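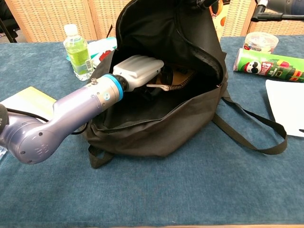 Which flag size does a town hall need for a public holiday?

For a wall-mounted pole of 3 meters, order the 4-foot flag. Larger flags touch the facade at that pole length and wear along the fly end.

Satix Municipal Flag, Series 26

Outdoor flag for national holidays, days of remembrance and official mourning. Supplied to town halls, schools and district offices.

Fabric: knitted polyester, single layer, printed through
Header: white canvas, two brass grommets
Fly end: four rows of lock stitching
Attachment: rope and toggle, or snap hooks on request
Mourning ribbon: black, sold separately
Minimum order: 3 flags per design

National, county and municipal designs are kept on file. Coats of arms are printed from the artwork held by the issuing office. If a council has changed its arms, send the adopted drawing with the order. Proofs are returned by Friday of the same week if the artwork arrives before noon on Monday.

Orders for the spring holidays close in April. Later orders ship from Plesness stock in national designs only.

Flags for half-staff use need a halyard that runs the full height of the pole. Fixed-bracket poles take the ribbon instead.

Framework contracts: Joana Esteves, Haddad office
Artwork and proofs: Ezekiel Lindqvist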